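I was 29 when I moved into my grandmother's old house in Prilport, and I swore I'd strip every wall by August. Reader, I'm 38.

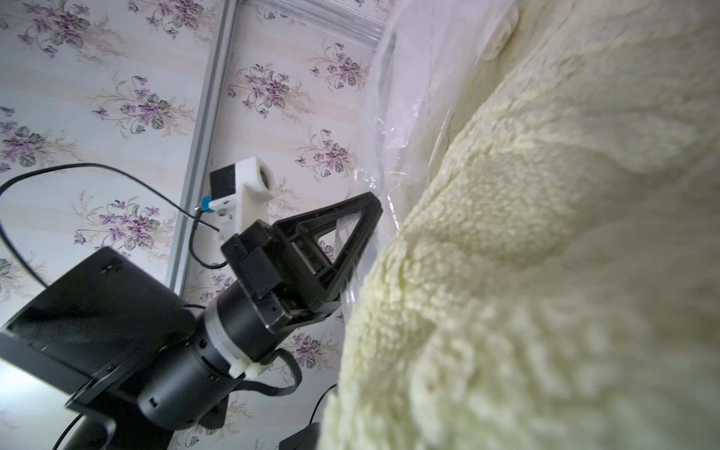
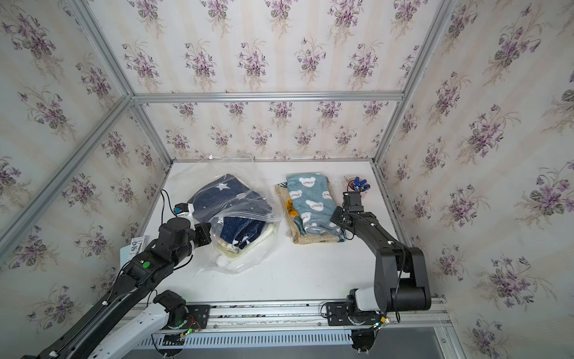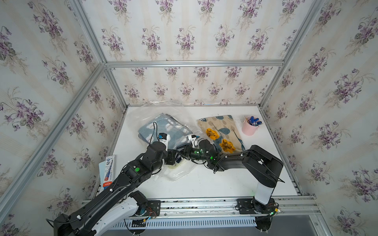

Old-fashioned wallpaper wins you over slowly! My friend Nasrin Esfahani hung 20 rolls of it in her place in Nandley and never looked back. Those bunches of violets on pale cream are just the sort of thing I used to call fussy — now I'd put them in my hallway tomorrow (the stairs too, if the paste holds out).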